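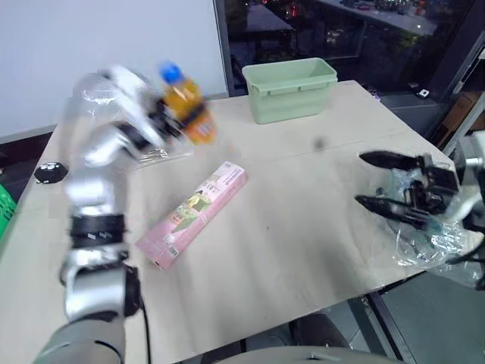
Food & Drink | Features

The bakery on Minside Street opens at 4 in the morning, and by then Thierry Besnard has been up for three hours. He makes one kind of bread, a dark rye with a thick crust, and sells it by the half loaf to anyone who asks.

Besnard bought the place from the Srisuk family in February. The oven came with it, along with a flour order that nobody had changed in years. He kept the oven. The flour now comes from Cludetti, a mill two counties over, and costs more.

"The old flour made a fine white roll," he says. "I don't make rolls."

On a good Saturday he sells 300 loaves. Weekdays are slower, and what's left goes to Keketti, the soup place next door, where it gets toasted and rubbed with garlic. The starter lives in a bucket under the stairs -- cooler there, he says -- and gets fed twice a day.

Besnard is 46 and learned the trade late, after years of driving a delivery truck. He still parks it out back. A whole loaf keeps for a week if you leave it cut side down on the board.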